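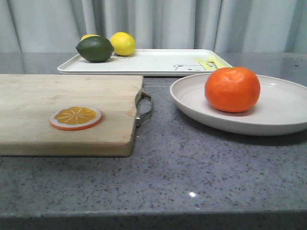
Housing and Urban Growth: Unit 7 handout

Rental demand in new office districts

Read this before Monday's seminar. The case is Provmont, a satellite town that grew up beside the Havar business park.

When the park opened, most tenants were firms moving out of the old centre. Staff followed within two years. They were mainly single, aged under 30, and wanted small flats within walking distance of work. Builders had planned for families, so the first blocks had three bedrooms and stood half let.

Terms to know:
Absorption rate: the share of empty units let in a given month.
Yield: yearly rent divided by purchase price.
Service charge: paid on top of rent for lifts, water and security.

The Caldeira scheme has 425 flats, of which 27 were empty in December. Rents there include the service charge. At Rundix Court they do not, and the charge adds some 20 per cent to the monthly bill. Tables that compare the two on rent alone are misleading.

Water supply and bus routes were left to the town after the flats were sold. Look at who paid for each, and when.

For the seminar, bring one page of notes on whether the town should have set a limit on large flats. Use the rent tables from Unit 6.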